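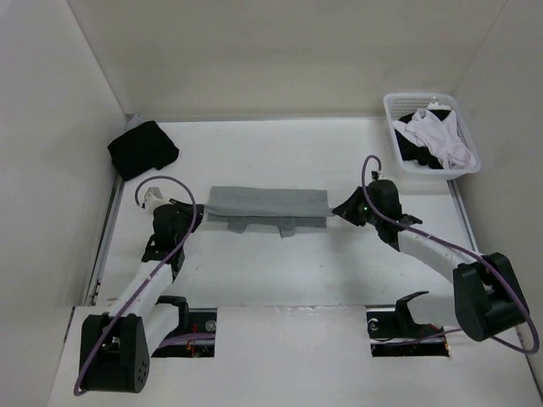 Cell Check Before a Folding Block, with Comments
Project Mevora, garment folding study, Cabanatuan lab
Filled in by: Lilibeth Pascual
Month: June

Please write the comment on the same day as the check. A check without a comment is difficult to use later, when we compare the methods.

1. Emergency stop, both arms
Result: OK
Comment: Pressed one time for each arm at low speed. Both stopped. Reset was normal.

2. Cables along the forearms
Result: OK, with remark
Comment: The purple cables must have enough slack for the full stretch pose, but the loop should not hang over the cloth. On the right arm the loop is wide at the outer side. I moved the arm through the whole range by hand and it did not catch. Check again after 60 folds.

3. Front panel openings
Result: OK
Comment: Thin wires are visible inside. Do not put fingers or tools there when the power is on.

4. Gripper fingers and mesh pads
Result: OK
Comment: No lint found on the pads. In the last block we had 3 slips from 172 grasps, all of them on the thin knit shirts. I cleaned the pads after that and the slips did not come back, but it is too early to say this is the cause.

5. Table surface
Result: Not OK
Comment: There are specks near the center and a scuffed stain on the right side. The Gurgate method finds the cloth edge by contrast, and I am worried that dark marks can be read as a small piece of cloth. The Turkwood method uses the pull force, so for it the marks matter less. Wipe before the block starts - and write down if the stain stays.
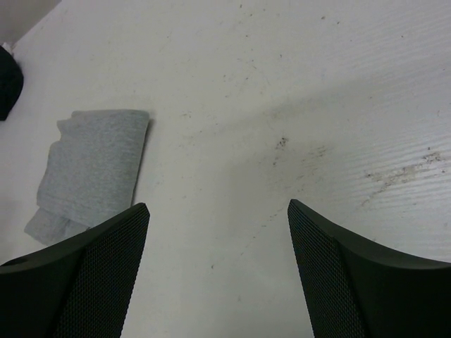

Item 5, wrist view: fingers open, folded gray cloth at left, marks on the table.

6. Garments in the work area
Result: OK
Comment: Finished pieces go to the back left corner, the next ones wait in the basket. The basket must stay out of the reach of the right elbow. Its corner stands a little over the table edge, please push it in.

7. Stretch test
Result: OK
Comment: Both arms hold one garment in the air for 5 seconds. If the fabric makes a sound, stop and lower the force limit.

Decision: the block may start after item 5 is repeated.

Reader comments

tomcat_ph: For item 5, did you try alcohol wipes? On our table they left streaks, and the camera liked those even less.

L. Pascual: Only water and a soft cloth until now. Thank you, I will test it in a corner first.

marrow: Could you share the force limit for item 7? We tear collars.

Recent items
Mesh pad cleaning, short guide
Gurgate and Turkwood: notes on the first comparison
How we sort the test garments
Mevora cell, spare parts list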